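## 4. Segmentierung der Arbeitsfläche

Unser Teilprojekt in Zollell befasst sich mit der Frage, wie die Greifplanung freie Ablageflächen erkennt. Als Simulationsumgebung dient die Küchenszene aus Namdale, die Planung läuft über das Modul Derden. Für das Training der Segmentierung haben wir 266 Bilder gerendert, 77 weitere wurden für den Test zurückgehalten. Die Labels kommen direkt aus dem Simulator, von Hand wurde nichts nachgezeichnet. 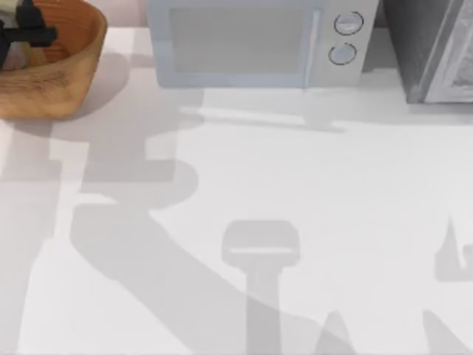
Die erste Version des Netzes arbeitete nur auf RGB-Bildern und trennte Schatten schlecht von Gegenständen. Besonders anfällig sind Ansichten, in denen die Arme selbst fehlen und nur ihre Schatten auf der weißen Platte liegen: Der T-förmige Umriss des Greifers unten in der Mitte hat eine klare Form und hebt sich vom hellen Untergrund kaum weniger ab als die Holzschüssel. Derden sperrte solche Bereiche als Hindernis und suchte die Ablage an anderer Stelle.

Wir haben deshalb zwei Änderungen vorgenommen:

- Lichtrichtung und Schattenhärte werden beim Rendern zufällig variiert.
- Das Tiefenbild geht als vierter Kanal in das Netz ein.

Trainiert wurde jeweils über 30 Epochen mit 3 verschiedenen Startwerten. Die Auswertung erfolgt mit dem Skript aus der Vorarbeit von Declercq, das wir nur an das neue Bildformat angepasst haben. Der Vergleich beider Versionen steht in Abschnitt 5. Tests mit echter Kamera sind für Februar geplant.

Stand: 15. Dezember 2024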